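# Tabletop arm (Tillulham workshop build)

The **Tabletop arm** is what most of us at the Tillulham shared workshop call our two-finger pick-and-place build, and since I've put more evenings into it than I'd like to admit, I got the job of writing its wiki entry. Leilani Ridgeway started it in December and still looks after the wiring — I mostly do the gripper and the table.

## Naming

The controller software is Kusik, the gripper code is Amine, and the older planner we dropped was Tạ. People mix these up all the time (me too!), so if somebody says "Kusik is stuck," ask which part they mean before you restart anything.

## Setup

The arm works over a white tabletop with a gray panel next to it. We like ordinary kitchen-type stuff for practice: plates, a bowl, a cup, a bottle, bits of fruit. Mixed shapes are a lot more fun than a row of blocks, and you find the weak spots in your grasp code fast.
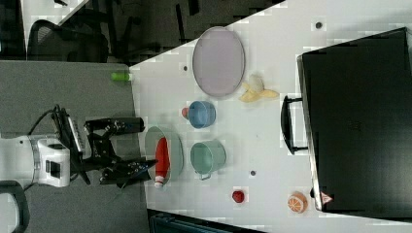
Approach speed matters more than I expected. Amine slows the fingers down for the last 20 mm, and you can change that in the settings file, but please write the old value in the log first! Leave slack in the cables at the wrist too. Leilani went through 2 sets before we got the loop right.

## Grasp log

Every attempt gets a line in the log, good or bad. The last full run had 678 attempts and 669 of them made it into the log with a usable note, so there are nine mystery grasps out there — sorry, those were mine, on a Thursday, after dinner.

## See also

- Kusik settings file
- Wrist cable routing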